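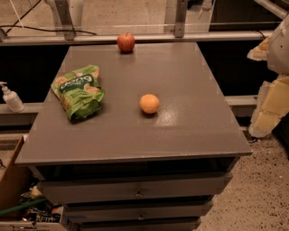 The drawer cabinet at the Orkholm club, set with an apple, an orange fruit and a bag of snacks.

Orkholm Drawer Challenge

The Orkholm Drawer Challenge is a student robotics contest run by the Orkholm club, and I should say right away that I was in the club for three seasons, so the tone of this entry is going to wander a bit. Teams program an arm to move everyday objects between the top of a small gray cabinet and its drawers. The full rules run to 5 pages. Most of us read two of them.

Origins

The contest grew out of a class project at the Doucet workshop, where students were asked to get an arm to open a drawer and close it again. That was the whole assignment! It sounds like an afternoon of work and it ate most of a term. The knobs on that kind of cabinet are small, and if you come in a little too high you just tap the drawer front over and over like you're knocking on a door.

Somebody suggested adding food the next year, and the first open contest was held in July with teams from Doucet and Mutier. Mutier brought better code and won easily. I still think our drawer handling was nicer.

Format

Each team gets a set of tasks written as plain sentences, such as "put the apple in the top drawer" or "move the chips next to the orange." The team doesn't see the sentences ahead of time. A run ends when the task is done, when time is up, or when a team member hits stop (which counts as a miss, but you keep your place in the order).

A perfect score is 800. The club record is 762, set by a Mutier team, and the lowest score that ever made it to the final was 301, in a year when the lights got changed and everybody's vision code went to pieces. Shiny spots on the cabinet top are a real headache, by the way. My team lost a whole evening to one patch of glare that our program was convinced was an object.

Objects

The fruit is the friendly part. Round things roll if you nudge them, so the usual advice is to come straight down and close slowly, but at least an apple has the same shape every time you look at it. Snack bags are another story. They crinkle and fold, they look different after every try, and a grip that worked a minute ago can slide right off. I've seen teams practice on nothing but bags for weeks - and then draw three fruit tasks in a row.

Objects are reset by hand between runs. New members usually start on reset duty, and it's a pretty good way to learn, since you get to watch every team's mistakes up close.

The Stindositz rule

This one is named after the Stindositz team, who worked out that you could leave a drawer open all through your run and save a lot of time. Perfectly legal back then, and very annoying. Under the current rule, any drawer a team opens has to be fully closed before the task is scored. A gap you can slide a pencil into counts as open. There is still grumbling about the pencil, mainly over which pencil.

Current season

Practice is open to any student who has finished the safety session, and beginners are paired with a team that has run before. The most recent revision of the rules is dated 08/12/2024. It adds tasks that use two drawers in one run, and it lets teams ask for one restart per round - something I would have loved to have back when I was competing.

See also

Doucet workshop
Mutier robotics teams
Drawer tasks in student contests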